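Skillel bottle sorting, progress report for Mets
19 May 2024

Hi all, a mixed bag this time, I'm afraid! We'd planned to have both arms packing bottles into the box by now, and mostly they do, but we've had a fault that ate up a good chunk of the month.

What went wrong
The second arm sometimes keeps squeezing after it's been told to let go.

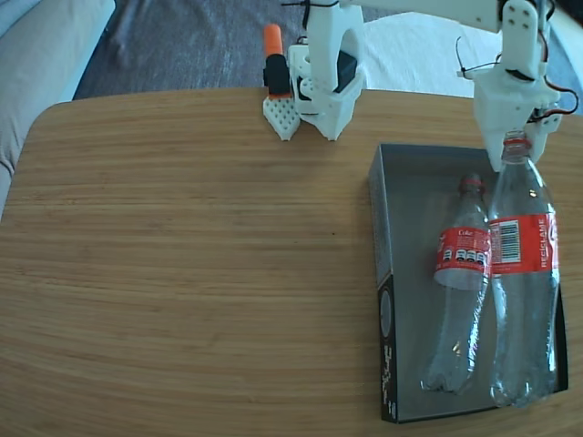
Sheyla Ñahui went through the logs and found it at run 708, then in 5 of the next 200. The servo gets hot, the position reading drifts, and the arm thinks it's already open (it isn't). I had my fingers near it once and got a nip. No harm done, but we've now got a stop switch within reach and a hands-off rule while the power's on.

We've also gone back to one bottle at a time on the bare wood, cap off, at low grip force, until we trust the readings again.
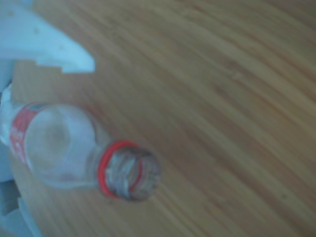 What's next
New servos are coming from Truderine. Once they're in I'd like 300 clean runs before we go back to full force, so the demo slips to September. Is that all right with you?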